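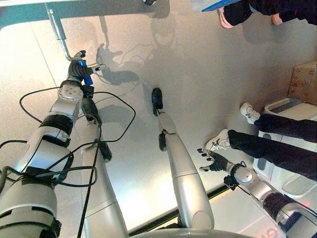 Skarkberg will open its robot hall to the public on 13 August 2024, with 2 demonstrations of the Skoden robot during the day. Visitors may stand on the same floor as the machine while it is at work, close enough to see the black fingers of one hand grip a small blue object while the other hand is held open. Staff from Skarkberg and its partner Ketilsson will answer questions between sessions.

"People ask us how it handles small things, so we will show them," said Troels Skov, who heads the hall.

Each session has room for 100 visitors. Admission is free, but places must be booked ahead. A second open day is planned for November.

Press contact: Dagný Riis, Skarkberg, extension 1558.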